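Search datasets Go

We use cookies to remember your settings. Accept Decline

# Vollau Coffee: simulated two-arm demonstrations, with a known fault

Maintained by Domenica Strebel and Reginald Halvorsen. Card last revised 2018-10-17.

## Read this first

The success labels in the July release are wrong often enough that you should not train on them. The files are fine, the joint logs are fine, the rendering is fine. The label that says whether the mug ended up where it was supposed to is the part that can't be trusted, and it is the part most people download this set for.

We are leaving the release up because several groups already have it and a quiet swap would make things worse. If you have results based on the `success` field, please read the whole of this card before you quote them.

## What is in it

- 200 episodes of a simulated two-armed robot working at a table with a coffee machine
- joint positions and gripper commands for both arms
- one fixed camera view, rendered
- object poses at every step
- a `success` flag per episode, written by the checker described below

The simulator is Ilgate. The task script and the checker were written in-house, and the scene setup came from the older Mahmoud project with few changes. We say this because the first theory was that the old scene files were to blame. They weren't, although they are not pretty either.

## The fault

The checker was meant to pass an episode when the mug had been set down and let go. What it tested was the distance between the mug and a target point, plus whether the gripper command was "open". It never asked if anything was holding the mug up.

Those are different questions. A gripper can be told to open and have its fingers jam against the machine, with the mug wedged between them. The command says open, the mug is close enough to the target, and the flag goes to true. The arm is then sent home and takes the mug with it, after the checker has stopped looking.

We replayed every episode and read the contact logs by hand. In 19 of them the flag is true and the mug is still supported by the gripper when the flag is written. In another 7 the mug is touching nothing at all on the step that was scored, so it was caught in mid-fall and counted as placed. That is the number we could prove. We don't claim it is the full number, and we would be suspicious of anyone who did.

The task puts the mug close to the machine's lid while the gripper hangs over it, which leaves little room for the fingers and makes the distance test far too generous.

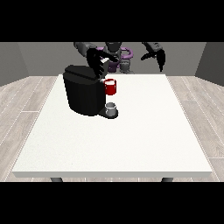

Halvorsen doubts that the distance threshold matters much and thinks tightening it would only hide the problem, because a mug can be held perfectly still in exactly the right spot for as long as you like. His view is that no check based on position alone should have been called a success check in the first place. Strebel agrees about the name and disagrees about the threshold, which she still considers sloppy.

## Why it was missed

The checker had a test. The test placed a mug at the target with the gripper far away and confirmed that the flag came up true, then moved the mug off and confirmed that it came up false. Both passed every time. Neither had a gripper anywhere near the mug, so neither touched the case that failed.

There was also a report from the Nillance tool we used for summary plots. It gave a clean curve and a high pass rate, and the curve was pasted into two talks. It was reading the same bad flag as everyone else, so its agreement was worth nothing.

## Is this a safety matter?

In simulation, no. A dropped mug in Ilgate costs a restart. We are less relaxed about what happens afterward. A policy rewarded for opening its command while still holding on has learned to pull away with an object caught in its fingers. On a real arm next to a real machine that may have hot liquid in it, we would not want to be standing close.

We know of no one who has run a policy from this set on hardware. We also have no way of knowing, so please don't read that as comfort. If you have done it, write to us, even if it went well.

## What we have changed

The new checker requires contact between the mug and a resting surface, no contact with either gripper, and 19 steps in a row where both hold. Object speed has to be near zero over the same stretch. The old flag is kept as `success_v1` so that published numbers can be traced. The new one is `success_v2`.

We are not calling it fixed. The contact logs have their own trouble: Ilgate sometimes drops a contact for a single step when two curved surfaces meet. A missed contact in the wrong place could still let a held mug through – the long window makes that less likely, and that is all we can say for it.

## Using the set anyway

- Joint logs and poses can be used as they are.
- Ignore `success_v1` for training and for scoring.
- Treat `success_v2` as a filter and watch the replays of whatever you keep.
- Do not report a pass rate from either flag without saying which one.
- Do not run a policy trained on the July labels on a physical robot.

## Still open

The idle arm has not been checked. Its gripper commands are logged, but we never compared them with the finger positions, and given what the busy arm got away with, that should be done before anyone relies on them.

Report problems through the tracker and include the episode number and the step.

Contact | © 2018 Vollau | Back to top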